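**Teleoperators wanted, Tudell site, September intake**

Wellon is hiring people to drive two-armed robots by remote control. You move the handles, the arms follow, and the run gets saved so a model can learn from it later. We've read the ads that call this "teaching robots to think". We'd call it moving groceries, slowly, many times over, and we'd like to hear from people who can live with that.

The current job is a snack counter: sandwiches, chocolate bars, boxes and jars, trays and baskets. Much of your day is spent looking at the wrist view.

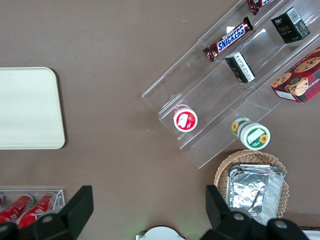

**Do I need a background in robotics?**

Steady hands and patience count for more. We train you on the rig over your first 70 runs, none of which we keep.

The last set, Mathebula, came to 2281 runs. We threw out 1641 of them after review, mostly for rushed grasps and operators changing their minds halfway. I'm not convinced a bigger pile of data fixes sloppy driving, so there is no bonus for volume here. Soft food is the hard part. A sandwich held between two gripper fingers gives you no feeling back through the handles, so you have to judge the squeeze by eye.
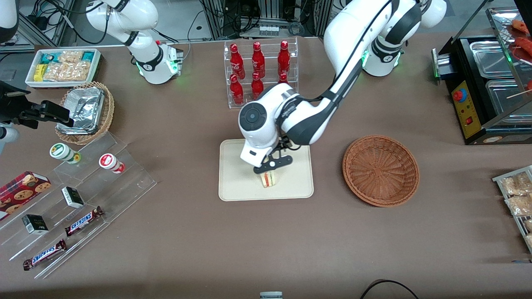
*Ruan Nel*

What you'll do:

- drive both arms through set tasks, starting at 8:30 am
- reset the table between runs
- label your own bad runs, including the embarrassing ones

You should be comfortable sitting for long stretches and able to tell the difference between a colour calibration fault and your own tired eyes. Gaming experience is fine, but it has been a poor predictor so far.

We can't promise the work lasts past the Cendberg contract. Anyone who says this trade is secure is guessing.

To apply, send one page on a dull job you did well. Leave out the cover letter.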